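Print this page | E-mail this page

Robot Cells in Practice
Handout 6: Care of the gripper in the tabletop cell
Prepared by Ottó Hegyi, Wunville Technical School
Revised in October

Before you read this handout, please have Handout 5 (homing and safe stop) with you. I will not repeat the stop procedure here, but every task below begins with it.

1. What we look after

In our cell the arms are light and they do not need much. The gripper needs more. It has two fingers with pads, the bracket which carries them, the small wrist camera, and the cable. From the maintenance book of last year I can say that most of the lost hours came from the pads and from the camera, and very few from the motors.

The pads are a wearing part. A new pad has an even surface and the same color everywhere. After some weeks the surface gets lighter and rough in the place where the objects are held. This is normal. It becomes a fault when the object turns in the grip, or when one pad is clearly thinner than the other. Then the fingers do not close on the center line anymore, and the arm will place everything a little to the side. Students often try to correct this in the program. Please do not do it. Change the pads first, always both together, and then look at the program again.

2. Weekly inspection

Stop the arm and wait until the drive light is off. Open the fingers fully. Wipe both pads with a dry cloth, then with a cloth which is a little wet with alcohol, and let them dry for 2 minutes. Put your fingernail along the edge of each pad. If the edge lifts, the glue is old.

Next check the bracket screws with the small torque key. Do not use the long key from the Aquino bench, it is too strong for these threads and we have already lost one bracket in this way.
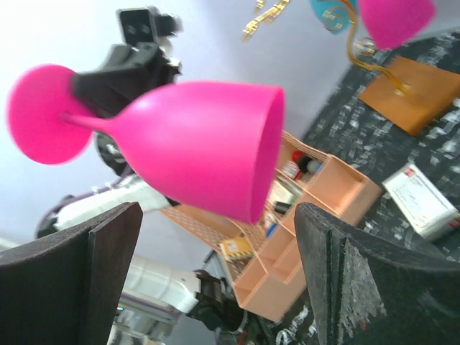 The wrist camera comes after the screws, never before, because a loose bracket moves the camera with it. Clean the lens with the soft paper only. When the lens is clean, start the live view and close the fingers slowly. Both fingertips must come into view from the lower side at the same moment. If one comes earlier, the camera is turned or one finger is bent. Write down which one.

3. Test objects

For the test after repair we use ordinary household things and not metal blocks. Choose objects of different kinds: something smooth and round with a thin part, something soft, and something light with flat sides. The smooth ones show a worn pad very quickly. A thin stem shows if the fingers are parallel.

Run the pick and place program at low speed, 200 cycles, on program number 326. Stay beside the cell for the first part of it. If the object slips, stop, note the cycle number and the object, and do not start again before you have looked at the pads. After a good test, set the speed back to normal and sign the book.

4. When to replace

Pads: at 2000 cycles with smooth objects, or earlier if the edge lifts. Dario Rizzi keeps the spare pads in the Zolik cabinet, second drawer. Take a pair, not a single one, and write your name on the list.

Cable: replace when you see a crack in the cover, or when the picture from the camera goes away in certain positions of the arm. The second sign is easy to miss - the picture comes back when the arm moves on, and then people forget it.

Finger: only with the instructor.

5. Common mistakes

- Wiping the pads with oil cleaner from the lathe room. It leaves a film and the grip is lost for the whole day.
- Gluing a new pad over the old one.
- Calibrating the camera before the screws are tight.
- Writing "OK" in the book without the cycle number. I will give this back to you.

For the next lesson, read the two pages on cable routing and bring your inspection sheet from the Warkcombe visit, also if it is not complete.

Related items
Handout 5: Homing and safe stop
Handout 7: Cable routing on small arms
Inspection sheet, tabletop cell
Spare parts list, Zolik cabinet
Notes from the Warkcombe visit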